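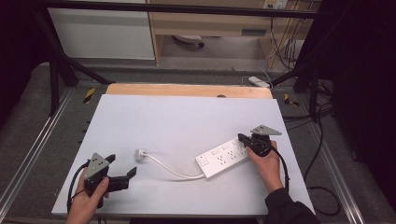
3.2 Power strips at the desk

The power strip was the object which our participants mentioned first and most often when we asked them what they would like to change on their desk. In the interviews of June, this was true both in the flats and in the small offices of the Karabulut building. People did not complain that the sockets were too few. They complained that they did not know where to put the strip itself.

We found 3 usual places. The first is the floor behind the desk, where the strip collects dust and where the switches must be reached by kneeling. The second is the underside of the table top, fixed with screws or tape. The third is the working surface, in the open, beside the keyboard and the papers. Participants who chose the third place gave a simple explanation: they switch the sockets many times in a day, and they want to see which one is on. A strip with a separate switch for each socket loses its value when it lies under the furniture.

The lead of the strip makes this third place difficult. It leaves the body at one end only, so the direction of the strip is decided by the position of the wall socket. Kaan Soylu, who made the home visits, noted that people turned the strip several times before they were satisfied, and that most of them finally left it at an angle to the table edge. A straight position looked tidier to them, but the cable then made a loop in the writing area. 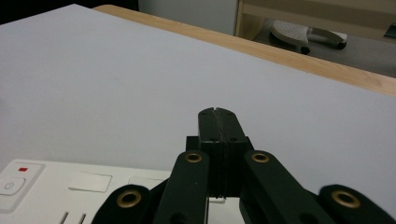
Figure 2. Pale sheet on the table, with part of a white device at the lower left; its power button and a small red light are visible.

The covering of the table had a larger effect than we expected. On bare wood, participants of the Dudura group pushed the strip and the cable aside with the forearm and did not look at them. On a pale, smooth covering they treated the surface as a place to be kept clear, and they moved the cable back to the border after each task. Firdevs Yurt has described the same behaviour with kitchen tables in the Kerko survey — a light cloth or board is understood as a limit, and the things which lie over the limit are felt as disorder.

White equipment on a white or pale covering brings another problem. Several older participants told us that they could not find the cable quickly with their eyes, and 2 of them had pulled a plug by mistake. They asked for a coloured lead, or for a strip with a darker edge. The younger participants preferred everything in white and did not report this difficulty. We did not measure the contrast, therefore we can only report what was said.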